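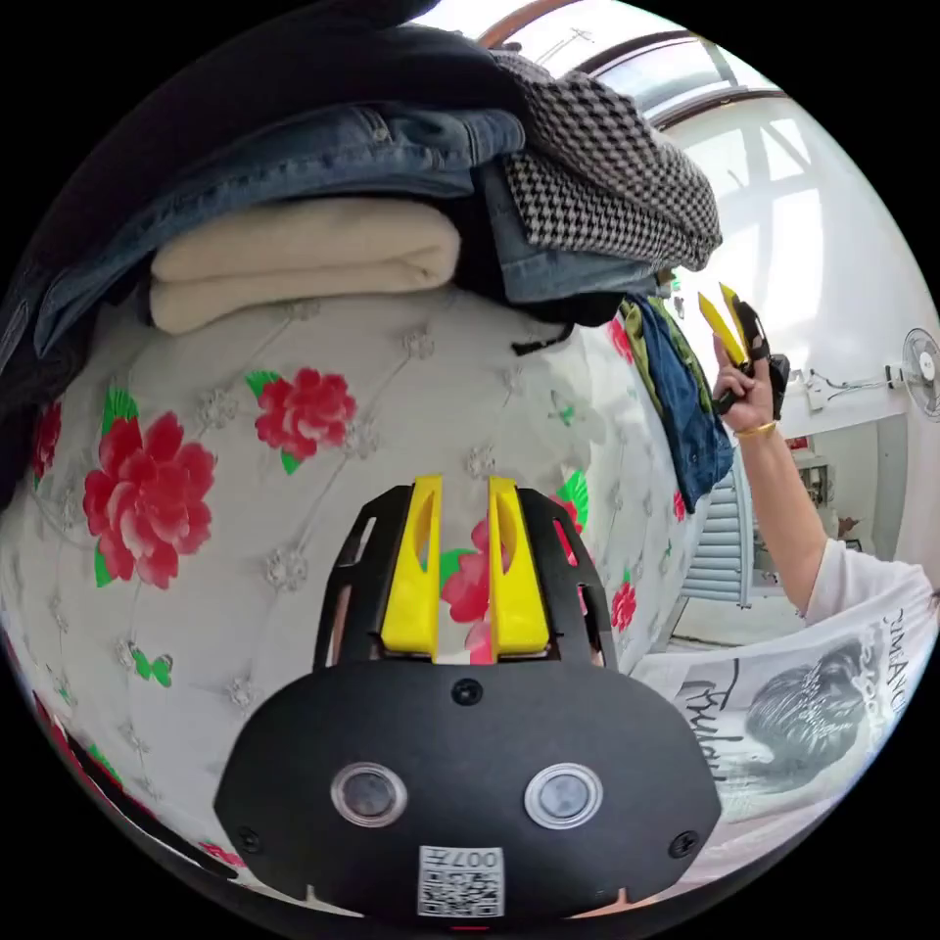
Fetari 75 Smartphone

The Fetari 75 is the successor to the Fetari 37 and takes its place in the middle of the Prerkus range. It has been designed for customers who expect a telephone to remain in service for several years, and who require a dependable battery, a readable screen and straightforward controls. The handset is supplied unlocked and may be used with a SIM card from any network.

Display and body

The screen has been given a matt finish which reduces reflections outdoors and under office lighting. Brightness is adjusted automatically, although the automatic setting may be switched off in the display menu. The volume keys are now on the left side and the power key on the right, following requests from customers who had found the arrangement on the Fetari 37 easy to press by mistake.

The back cover is removable. Replacement covers are sold separately in slate, white and dark green. The dark green cover will be available from September.

Battery and charging

The battery can be changed by the owner without tools. A charge of 15 minutes is sufficient for an evening of calls and messages under normal conditions. The charger for the Fetari 37 may continue to be used, but charging will be slower. 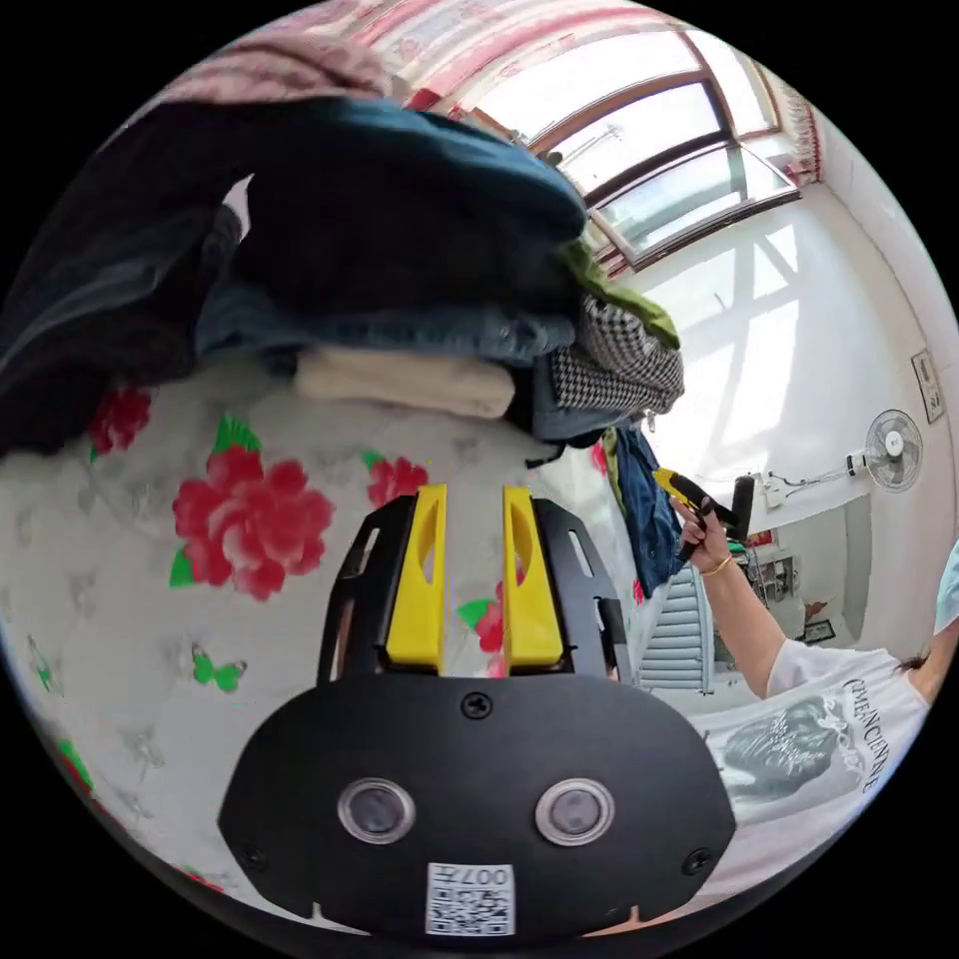
Customers who leave the handset on charge overnight are advised to select Night Charging in the battery menu. The handset then charges slowly and reaches its full level shortly before the morning alarm. If no alarm has been set, charging proceeds at the ordinary rate. The setting has no effect when the Skolberg desk stand is in use – the stand manages the charging rate itself.

Calls and sound

Two microphones are fitted, one at the foot of the handset and one beside the rear camera. The second is used to reduce background noise during calls. A headphone socket has been retained. Hearing aid users will find the relevant settings under Accessibility, where the ringing tone can also be replaced by a flashing light.

Camera

The rear camera offers automatic, portrait and close-up modes. Photographs are stored on the handset or on a memory card, which is not included.

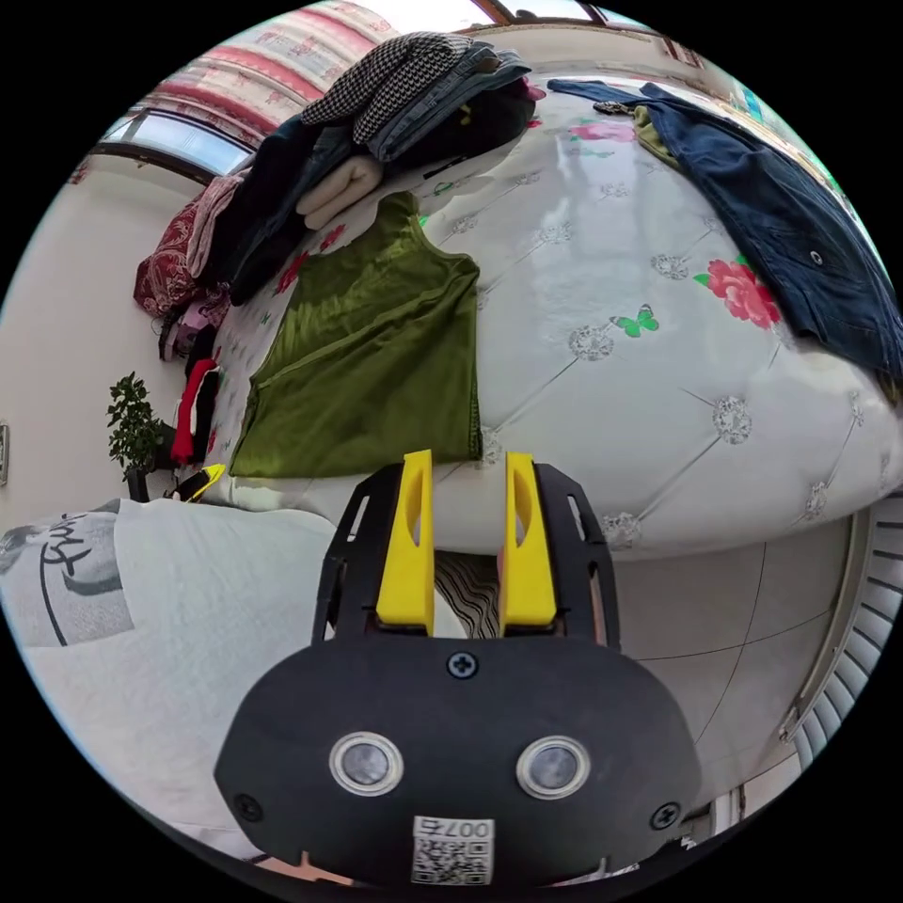

Close-up mode is intended for small subjects and for surfaces with fine detail. It is selected from the camera menu and remains active until the camera is closed. Textiles are a good test of any telephone camera: on a white quilted cover with diamond stitching and small silver-grey embroidered flowers, the pale thread is easily lost if the exposure is too bright. Lowering the exposure by one step is usually enough. The flash should be switched off for work of this kind.

Price and ordering

The Fetari 75 is priced at 1,515 including tax and standard delivery. Orders may be placed through this site or with any Pacheco store. Trade enquiries should be addressed to Sheyla Ticona, Sales Office. Questions concerning repairs and spare parts should be addressed to Gladys Chávez, Customer Service.

In the box: handset, battery, slate back cover, charger and cable, printed guide.

Page last revised May 5, 2021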